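How I set up the simulated arm cell, part two: the lid job

In my last post I promised to write about the practical side, so this time there is less theory. My cell exists only in the simulator. I call it Cludenlow, after the street where I learned to drive. It has one arm with a two-finger gripper, some furniture, and a yellow lid with a knob which the arm must learn to pick up. It is a small job, but it took me most of December.

I maintain it like a real cell. Dinesh Shakya, who taught me at my first job in Geelong, had a rule that you never touch the program before you have checked the base, the tool and the work surface, in this order. I still follow it, even when there are no bolts to tighten.

Base and tool

The base frame was wrong by 9 mm when I began. I had measured from the front edge of the chest top and the script was measuring from the back. After I corrected it, the arm stopped arriving short. Then I did the tool centre point. The gripper model was exported with its origin at the wrist flange, so I moved it to the middle between the fingertips and saved it under a new name, so I could go back.

The work surface

The lid sits on the white top of the chest of drawers. I gave the top its own collision shape, simple and flat, and left the drawers and handles with a rough one. With the detailed mesh everywhere, one run of 60 seconds needed several minutes to calculate.

I keep two views open while I work, one on the arm and the chest, the other looking down on the lid between the fingers. 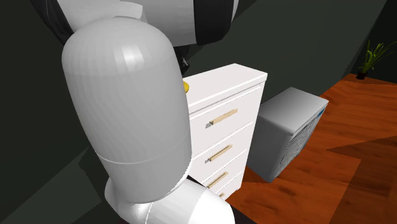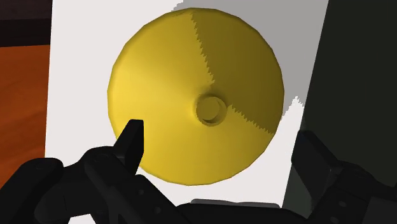 Checking the approach

From the top view I check the two fingers against the rim. If one finger is over the lid and the other is clear of it, I correct the position sideways in small steps before I allow any descent. I used to do this by eye in the wide view only, and it cost me many failed grasps – the big link likes to stand exactly where I want to look.

The shadow of the arm also matters to me. My detector looks for the yellow colour, and a shaded part of the lid becomes nearly olive. I made the colour range wider on the dark side and kept the knob as a second reference.

Routine care

Every evening I run a batch of 323 attempts with small random changes in the lid position. In the last batch 207 were good. This is not a number to celebrate, but in the first week I was happy when the arm came home without an error. I save the joint log with each batch, and I reset the friction values of the fingertips from the file, never by hand.

Next I want to try a softer closing speed, and maybe to grasp by the knob only. If somebody has good friction values for a smooth lid, please write them in the comments.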